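### 4.2 What the padded surround does and does not do

The claim we set out to test is a common one in the literature on small work areas: that a soft, dark surround makes a tabletop task easier because it cuts down on visual clutter and noise. Malik's earlier survey of 40 home and classroom setups repeats it, and so does most of the advice written for people who build these corners themselves. We found very little behind it. Of the sources we traced, most cite one another, and the few that report measurements changed the lighting, the chair and the surround all at once.

Our own stations were kept plain on purpose. Each had a board to work on and a padded backdrop behind it, and participants sorted small parts into groups at their own pace. The Sipos stations used bare painted panels in place of the padding. The Wikumura stations used padding but left it undecorated. Only the Driltura stations had both padding and decoration, and these are the ones that participants liked best when asked afterward. Liking a place to work and working well in it are separate matters, and the survey question did not ask people to tell them apart.

Decoration is the part of the design we trust least. The argument in its favor is that a few bright shapes give the eye somewhere to rest between steps. The argument against it is the same argument with the sign changed - a bright shape on a dark ground is the first thing anyone looks at. Figure 3 gives a sense of the contrast involved.

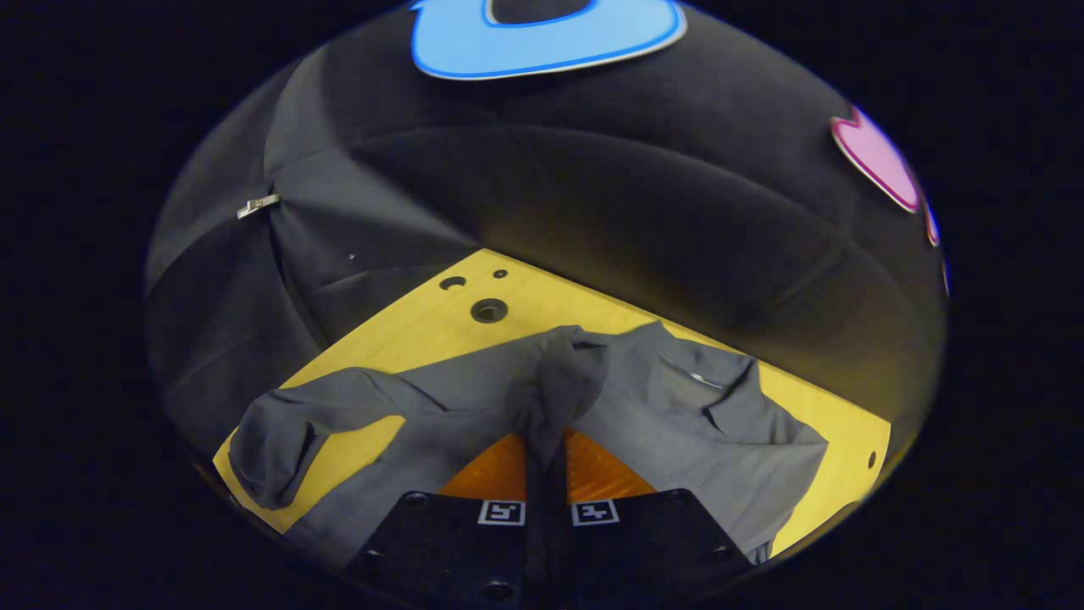

**Figure 3.** Work area with a yellow wooden board and a dark quilted backdrop. A pink heart and a light-blue shape decorate the padding.

Two features deserve more attention than they usually get. The first is the board. Yellow against charcoal gray is a strong contrast, and any gain in speed at such a station could come from the board color alone. Dark parts show up well on a yellow surface with or without quilting behind it. Studies that credit the surround without holding the board constant cannot rule this out, and neither can ours. The board also has drilled holes in it. We did not record whether participants used them as landmarks when setting parts down, and we should have.

The second is the padding itself. Quilted fabric does not hang like a flat wall. It bulges between the seams and falls into folds, and the folds hold shadow. Anyone who expects a plain, quiet background will get a rather busy one, although the busyness is all in dark tones. Whether people notice it after the first few minutes is an open question. Our session notes mention the folds only twice, both times as a complaint.

On sound we have less to say. Padding of this kind may take the edge off the click of parts on wood, but we measured levels at only one position, and the readings overlapped between station types. The figure of 300 seconds often given as the time needed to "settle in" at a padded station goes back to a Woltel product sheet. It offers no method and no sample size, and we see no reason to keep repeating it.

The sorting results do not rescue the claim either. Across 2,000 recorded placements, the differences between station types were smaller than the differences between one participant's morning and afternoon sessions. Of the 71 written comments, most concerned seat height. A careful reader could take this as weak evidence that the surround does no harm - we would not go further than that. Section 5 returns to the board color, where a proper comparison would be cheap to run and is overdue.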